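Home | About us | What we buy | Valuations | Journal | Find us

About Milari

Print this page | E-mail this page

Most shops that sell old furniture will tell you they are passionate about it. We have read a lot of those pages and we don't believe many of them. Milari is a second-hand furniture and household shop in Drundcombe, with a workshop at the back and a yard where vans can turn if the driver is patient. We buy things, mend the ones worth mending and sell them on. Some of us like old furniture very much and some of us think most of it should have been burned in the year it was made.

The business began as a house clearance round. Clearances teach you to doubt what you are told. Every family has a table that came out of a castle, and the castle is usually a different one by the time the cousin rings. We stopped repeating these stories on our labels years ago. If we have a bill of sale, we say so. If we have only a story, the label says "seller's account" and you may make of that what you like.

We are doubtful about the word "antique" as well. In the trade it is supposed to mean a certain age, and in shop windows it means brown. You won't find it on our tickets unless we can show why it is there. "Vintage" we have given up on altogether. "Shabby chic" we allow in conversation.
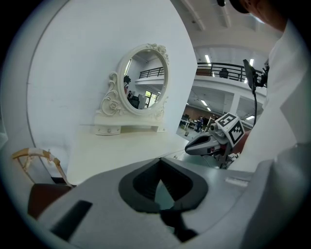
Our prices are fixed. We tried haggling for one summer and found that the loudest customers paid least and the polite ones paid for them, which seemed a poor way to run anything. The ticket price now drops once, after 13 weeks on the floor, and then stays put. If a piece still hasn't gone we look at it again and ask whether we were wrong to buy it. Quite often we were.

The workshop takes in outside jobs: loose chair joints, sticking drawers, split veneer, hinges. We will not strip a good old finish because a magazine has said pale wood is in. We will quote before we start, and if the repair costs more than the thing is worth we will tell you that too, though people seldom thank us for it. Anything over £300 is quoted in writing. French polishing goes to Sutherland, a separate firm, who do it better than we could.

As for being green, we notice that everyone is now. Selling a used wardrobe is probably kinder than making a new one, but we also run a diesel van and heat a large, draughty building from November onwards, so we would rather not put a leaf on our sign. We keep a record of what we send to the tip. Last year it was 206 items, mostly mattresses and flat-pack that had been moved once too often. We'd like that to be lower and can't promise it will be.

The shop floor holds up to 600 pieces, depending on how many wardrobes there are. Smaller stock goes to our second room at Cindness, open mornings only. Please ring before making a long trip for one item. Things sell, and we don't hold them without a deposit.

We have won no awards. We were asked to enter for one and there was a fee.

Page last revised June 9, 2026

Print this page | E-mail this page

Comments (4)

oakandelm
Bought a chest of drawers last spring. Drawers run fine. Ticket said "handles replaced, badly" and they had been.

Tessera22
Does the price drop apply at Cindness too? The label on my lamp had no date on it.

Milari shop
It does. The lamp should have had a date, sorry. Bring in the ticket and we'll look it up.

hillside_reader
Bit gloomy for an about page, but I'd sooner have this than the castle stories. My aunt had one of those tables.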